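Okay, a few of you asked how the Witovari trip went, so I'm putting it all in one thread before I forget the good parts. Get a coffee, I'm not known for being brief!

We went in June, the second week after the new water side of the park opened, and I was braced for terrible lines. First morning we were at the gate at 8:15 and on the big boat ride before nine. My advice is still what it always is with parks: go early, go left, eat lunch at 11.

The boat ride is called Vodgate and I love it. It's slow for a long time, you drift past all these painted lock gates, and then there are two drops close together and my sister screamed right in my ear on both. You will get wet on the right side. Sit on the left if you have a phone in your pocket.

Tickets. We paid 449 for the four of us for two days, with parking, which I thought was fair considering what the other park wanted just for one. The skip-the-line add-on I'd leave alone unless you only have one day. We used ours twice and both times the regular line was moving fine.

Food was better than I expected. The Czerwiński bakery by the carousel does a poppy seed roll as big as your hand and I had one every day (okay, two on the second day). The sit-down place upstairs was pretty but we waited 40 minutes for soup, so maybe save that one for a rainy afternoon.

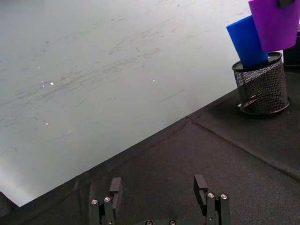 We stayed at the Stornis, ten minutes away on the free shuttle. Clean rooms, thin walls, really sweet people at the desk. The last shuttle leaves the park half an hour after closing and it fills up — don't stop for one more magnet like I did.

Big thank you to Wiesława Kurek, who answered something like a hundred of my messages before we left and told me to see the evening parade from the bridge and skip the main square. She was so right. We had railing space and a breeze and the kids could see everything.

My step counter gave up on me the first day, read 3,291 at bedtime, and I refuse to believe it. My feet certainly didn't.

Would I go back? Yes, in the fall, when they do the lantern nights. Spyros Vasilakis, I know you went last October, so please tell me if you need to book those ahead or if you can just show up at the gate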